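Week 2: Comparing cameras and controllers in simulation
Notes by Sorin Gashi

Last week we heard the Fasura pitch: tune the camera and the controller in a simulator, then move both to the sidewalk robot. Treat that claim as untested. Their report covers 2,328 simulated runs and says very little about real pavement.

Read the results table with care. Camera A beats camera B in 745 runs, but the two were never given the same start positions. A fair comparison changes one part at a time. I would take 300 matched runs over the whole report.
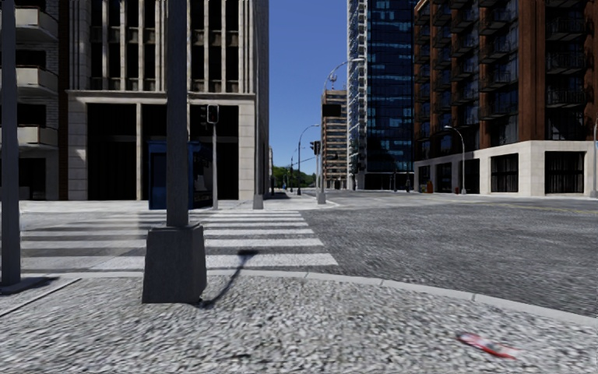

Simulated street corner. The thick pole hides part of the crossing.

Look at the litter near the curb. A detector may flag it, and then what should the controller do? Stop, steer, or roll over it? The report scores all three as "handled," a word I would like you to distrust.

Faded crossing stripes are a fairer test than clean ones. Still, the wear was put there by software, and a camera that copes with it has coped with software.

For May: pick one camera setting and one controller setting from the Fusex manual. Write down what result would change your mind before you run anything.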